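2025-07-23
Bullpen tracking, Nelard unit, second notebook

Picked up from the calibration problem. The Nelard was reading release height too low on left-handers and fine on right-handers, so the offset had to be in the side angle and not in the height itself. Re-leveled the tripod, re-shot the plate corners, and the disagreement between left and right went away on the check throws. Left the old calibration file in the archive folder with "bad side angle" in the name. Please don't load it.

Session was 89 pitches over two pitchers. Both throwing to a catcher, no hitter standing in. Ball type was the same for both, one bucket, all game-used. I pulled two that had raised seams on one side and put them with the wind tunnel balls.

Pitcher A worked fastball and slider, then mixed in the changeup at the end. Fastball spin axis was steady through the first part and then tilted toward the arm side. His arm slot came down at the same time, so I don't read anything into the grip. The slider is the one to look at. He has two versions and calls both of them a slider. One has clear sweep, the other is mostly gyro and drops more than he thinks. The tracker labels them all as one pitch. I split them by hand using horizontal break and the clusters do not overlap, so it is safe to script that.

Pitcher B is coming back from a layoff and was limited to fastballs and a few curves. Extension is short compared with his spring numbers. Velocity is where the coaches want it for this point in the program. Curve spin was fine on the ones the unit picked up. It dropped several of them entirely, all high out of the hand, all leaving the top of the tracking window before the second sample. Same failure as with the Odura unit last month. Raising the window costs us the last few feet before the plate, and for curves I would take that trade.

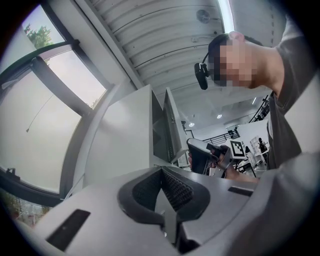

On frame rate: ran the side camera at 400 frames per second for both pitchers. Enough for seam orientation at release on the fastballs. On the sliders it is marginal and I ended up guessing on several. Orhun Eren wants to go higher and crop the picture tighter. I would agree if the mound light were better. At the current exposure the seams smear before the frame rate becomes the limit. Order of work should be light first, then shutter, then frame rate.

Shearer export is still writing spin axis in clock notation as text, so 1:05 comes through as a time of day when opened in the spreadsheet. Wrote a converter to degrees, with 12:00 as zero and clockwise as seen by the pitcher. If you have an older sheet with axis values in it, check the sign. I had it from the catcher's side until this spring – my mistake, and it affects the plots on the wall by the door. Replacements are printed but not up.

Compared the Shearer break numbers against the Nelard for the pitches both units caught. Vertical agrees well. Horizontal has a constant shift between them, same direction for both pitchers, which again points to alignment and not to the ball. The Shearer was set by eye against the foul line and the Nelard was set to the plate. I would trust the Nelard. Repeat with both set to the plate before anyone quotes a horizontal number to a coach.

Wind tunnel: nothing run. The Cistance balance is drifting at zero load. Let it warm up for an hour and it still walked. Swapped the cable, no change. The amplifier is next, and if that is not it the balance goes back to the maker and we lose the seam-height series until August. The balls for that series are sorted and in the drawer, lowest seams to the left. Keep them in order.

Notes to self and whoever has the next session:

Tape marks for the tripod feet are on the turf behind the plate. Yellow is current. White is old, peel it up if you have time.

Charge the trigger remote. It died near the end of Pitcher B and I started the last clips by hand, so those have uneven lead-in before the throw. The analysis script trims on ball detection and does not care. The video player does.

Ask the pitching coach which slider he wants A to keep. No point in building the split into the report until that is settled – the two shapes need separate targets and A will want to see only one.

Raw files are copied to the shared drive. Hand-labeled sliders are in their own sheet, second tab.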